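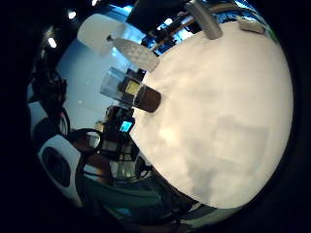

**What is a pedestal table?**

A pedestal table is a table whose top is carried by a single central column instead of by legs at the corners or rim. The column ends in a base, usually a set of spreading feet, a flat plate or a weighted drum.

## Overview

Pedestal tables are found in dining rooms, cafés, libraries and halls. Most have round or oval tops, although square and octagonal tops are also made. The type is closely related to the tripod table, which has three feet joined to a short turned column, and the two names are often used for the same piece in sale catalogues.

The main practical difference from a four-legged table is the clear space at floor level near the rim. Chairs can be placed at any point on the circumference, and an extra sitter can be added without anyone having to straddle a leg. The disadvantage is that the load is carried at one point, so a heavy weight near the edge has more tendency to tip the table.

## Construction

### Top

Tops may be solid timber, veneered board, stone, glass, metal or moulded plastic. A solid timber top moves across the grain as humidity changes, and it is normally fixed to the column through slotted bearers that allow this movement. Where screws are driven through tight holes, the top can split along a glue line during a dry winter.

Stone tops are commonly bedded on a plywood disc. The disc is bolted to a metal plate at the head of the column, and the stone is held to it with silicone or a similar flexible adhesive.

### Column

Timber columns are turned on a lathe, either in one piece or built up from glued staves. Staved columns are lighter and less likely to check. Metal columns are steel tube or cast iron, often with a threaded rod running down the centre that clamps the top plate, tube and base together. A wobble in an older café table can often be traced to this rod working loose, and is corrected by tightening the nut under the base.

### Base

The stability of the table depends mainly on the spread of the base compared with the width of the top. In furniture with separate feet, the table tips about the line joining two neighbouring feet. Adding feet brings that line farther from the centre, so a base with 4 feet is steadier than one with three of the same length. Three feet, on the other hand, will always rest evenly on a rough floor, and the tripod remained in favour for small tables for that reason.

## History

Stone tables on a central support were made in the Roman world, and small stands on a single column were in use in many parts of medieval Europe. The form became common in British homes during the eighteenth century, when tea tables with hinged tops were made in large numbers. The top could be turned upright and the table stood against a wall.

Larger pedestal tables for dining followed. Some were built in sections, each with its own column, and joined with loose leaves held by brass clips. Cast iron bases came into wide use in the nineteenth century with the growth of restaurants and public houses.

In the twentieth century, designers working in aluminium, fibreglass and moulded plywood produced tables in which the column flares into the base in a continuous curve. Copies of these designs are still widely sold.

## Regional makers

The Kasulberg works produced pedestal bases for hotels and railway dining rooms. Its best-known model, the Bastley, used a fluted iron column and was offered in 2 heights, one for dining and one for standing customers. Surviving order books record 4000 Bastley bases, finished in black or dark green enamel. The pattern was later sold to the Bárány foundry, which simplified the fluting and replaced the enamel with plain grey paint.

The Wistley table was a timber design with a staved column and an octagonal plinth. A run of 200 was made for reading rooms. The plinths were weighted with sand, and many have since been emptied after leaking at the joints.

## Care and repair

Loose feet are the most frequent fault in timber examples. The feet are usually joined to the column with sliding dovetails, and repeated dragging across a floor opens the joint. Conservators recommend lifting the table by the column, never by the rim. Old metal straps beneath the column should be kept where they are sound.

## See also

- Drop-leaf table
- Gateleg table
- Tilt-top table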